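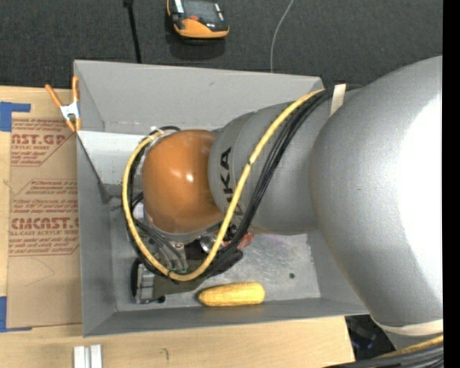
Posted by ekine on 13/09/2026 in Home and order | 3 comments

I have promised since May to write about the grey bins, so now I do it.

When we moved to Orklow we had many cardboard boxes, and I kept them much too long. Cardboard becomes soft at the corners and then the box opens itself when you lift it. In spring I decided to change everything to open bins. I measured the shelves two times, wrote the numbers on my hand and went to Hofstetter, where they sell such bins one by one and also in stacks. I bought 20. My first idea was 30, but the shop assistant asked me how many shelves I have, and this was a good question.

They are plain rectangular bins, grey, without lid. I thought a long time about the lid. With a lid you can stack higher, but I know myself: what is under a lid I forget, and then I buy it again. I own four rolls of the same brown tape for this reason. With an open bin I look down and I see what I have.

My method is slow but it works for me. One bin comes on the table, never two. Everything that belongs in it lies on the left side, everything that must leave the house goes on the right. Heavy things go in first and flat on the bottom, long things along the long side. I try not to fill above the rim, even if there is still air between the things. A bin that is too full will not slide under the shelf above, and then you stand there with it in your arms.

The light wood of the table helps me more than I expected. Small screws and needles are easy to find on it. If they fall down it is another story, the floor covering is dark charcoal and rough, and a black button can live there for weeks. I looked at a pale jute rug from Jutetti for this corner, and it is a beautiful rug, but I am afraid of crumbs in the jute. For the moment the dark floor stays.

What I would do differently: I would write the labels last. I made all labels on the first evening, with great joy, and half of them were wrong by the end of the week. "Cables" became "Garden", "Garden" became "Gifts and paper". Now I use a piece of masking tape and a pencil.

There are still about 3 bins to do, and one of them is photographs. I have put it on the lowest shelf and I will start it when the evenings are longer.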